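Nolau

A collection of household words and the small sentences people put them in. Version 2, released 25 June 2025.

What's in it

Nolau has 2,097 entries. Each one is a word or short phrase for a part of a home, written down the way a speaker said it, with a sentence they came up with on the spot. I love the sentences most! Ask people for a word and you get a word, but ask them to use it and you get leaky taps, stubborn cousins, a key that only turns if you lift the door a little.

The first release was words only. This one adds the sentences, a region field and a much better way of handling things that go by more than one name (couch and sofa, tap and faucet, and the endless supply of words for the cupboard under the stairs).

Fields

entry_id – stays the same between releases
headword – the word as the speaker gave it
room – kitchen, bathroom, bedroom, hall, outside, other
sentence – one sentence, original spelling kept
region – where the speaker grew up, as they described it
same_as – other entries for the same thing, may be empty
note – free text, often blank, sometimes the best part

The room field

Speakers picked the room themselves and we left their choices alone. This makes the data messier and a lot more fun. "Threshold" turns up under hall, bathroom and outside. "Plank" is in nearly every room. Doors were the hardest: for some people a door belongs to the room you're standing in, for others to the room you're about to enter.
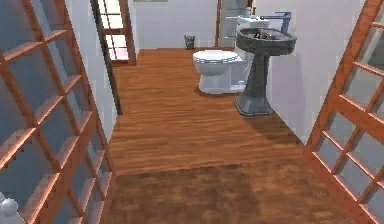
Rendered bathroom with a plank floor, between two lattice doors.

If you need one room per word, take the most common choice for each headword and break ties however you like. The script we use for that is in the Makutetti folder, together with the spelling table.

Bathroom words

There are 448 bathroom entries, and they're wonderfully uneven. Lots of speakers had three or four words for the toilet and a strong opinion on which one was polite. The sink splits people too. Some say basin for the bowl and sink for the whole thing, some do the reverse, and plenty use just one word for all of it. Please don't merge these by hand before you've looked at same_as!

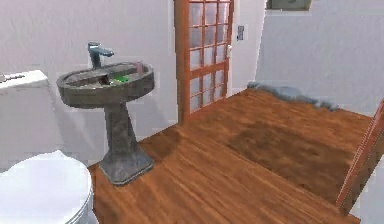
Bülent Türkmen wrote after trying the draft that his grandparents kept "basin" for washing your face and "sink" for washing anything else, no matter which room it was in, and he asked for a field that could hold that. He was right, and the note field is the result. It's free text for now, so search it before you decide a distinction is missing.

Splits

A held-out set of 496 entries is in test.tsv. Everything else is in train.tsv. No speaker appears in both files, so a person's favorite turns of phrase won't leak across.

Known problems

Region names are not standardized. "Up north" is in there, and so is "near Odoi", with no country given.
Quotation marks inside sentences are doubled. Some spreadsheet programs handle this badly, so check a few rows after you import.
Outside words are thin. We'd be thrilled to get more on gates, sheds and drains.

Adding entries

Send a tab-separated file with the same columns to Benedek Dudás, and leave entry_id blank. Odd words are welcome, and so are words only your family uses – just say so in the note. The next round of additions closes in November.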